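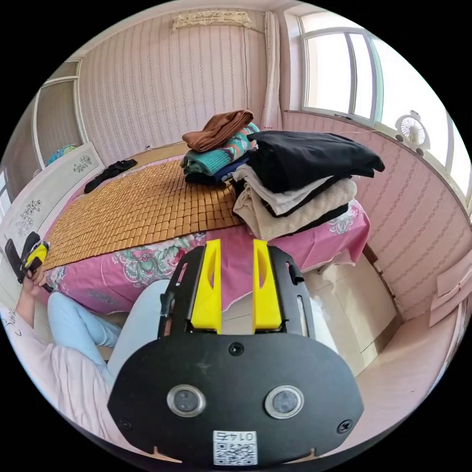 Gallery: Folding Day on the Bamboo Mat

I've been promising a sweater post for ages and the big bed turned out to be the place for it! The closet gets emptied twice a year at my house, once when the heat comes and once when it goes, and everything lands on the summer mat because it's the only flat surface big enough (the dining table is permanently covered in yarn, don't ask). My list had 29 pieces on it and I got through all of them in one long morning, with a break for tea and a bigger break for cake.

The two folded stacks toward the window are the part I'm proud of. Rust brown sits on top of the smaller one with the teal knit right under it, the one with the multicolored patterned edge. The pale grey and the beige went into the bigger stack. I fold knits in thirds lengthwise, sleeves tucked flat behind, then in half and in half again. Never on hangers! I lost a perfectly good cardigan to hanger shoulders two winters ago and I'm still sore over it.

A few of you asked about the mat after my August post. I bought it at Bakalis, the housewares place by the bus station, and it's the small-tile kind that rolls up like a rug. It's cool to sleep on and very handy for folding, too, since a sweater doesn't slide around on it the way it does on a smooth comforter. To clean it I wipe along the rows with a barely damp cloth and let it air by the window before rolling it. Don't soak it. My first one got soaked and it smelled like a pond until I gave up on it.

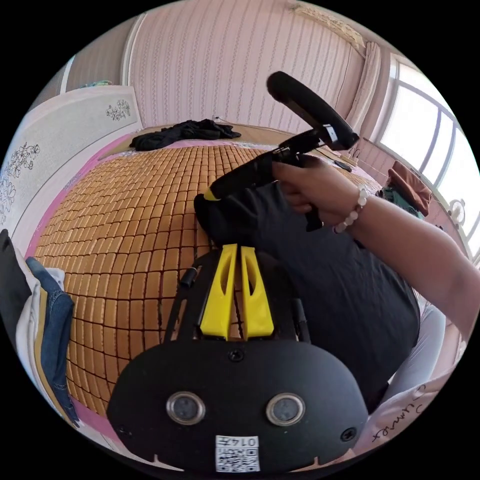

Ruma Home & Closet Club | Members' Galleries

Black clothes get a pile of their own, up at the far end of the bed, and I leave them for last every single time. I know, I know. They all look alike once they're crumpled together and I end up holding things up to the daylight to work out what's navy and what's black. If you have a window as bright as this one, do your dark sorting in front of it and do it before lunch.

I still love that headboard, by the way. White with flowers and leaves on it, and it goes with the pink wall far better than I had any right to expect. The wallpaper came from Banar, end of the line, and I paid for nearly 97 percent of it with a gift card, which made me feel like a genius for a week. Pink stripes with flowers, pink sheet with flowers... yes, it's a lot of flowers. I sleep very well in there, thank you!

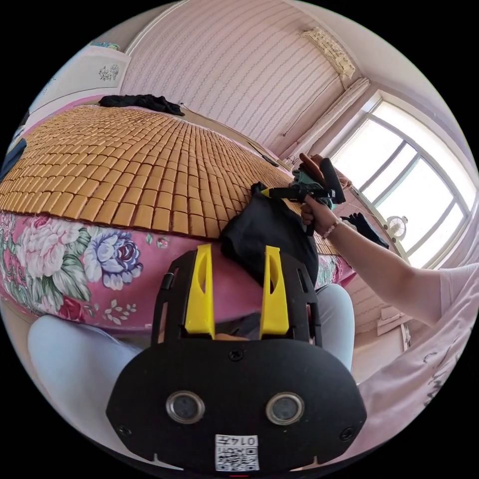
Soft bags are what I use for anything going up on the high shelf. Boxes waste the corners, and a fabric bag squashes into whatever gap you've got. Mine are mostly old Gostum shoe and laundry bags that I've washed and relabeled with a bit of ribbon. Heavy knits at the bottom, thin ones above, a cedar block somewhere in the middle, and squeeze the air out before you close the top. Two bags per shelf is my limit or the door won't shut.

Next up is the scarf drawer, and I'm a little scared of it. If you've got a way of storing scarves that doesn't involve 1000 tiny hooks, please leave it in the comments, and tell me whether it works for the long fringed ones, because those tangle if I so much as look at them.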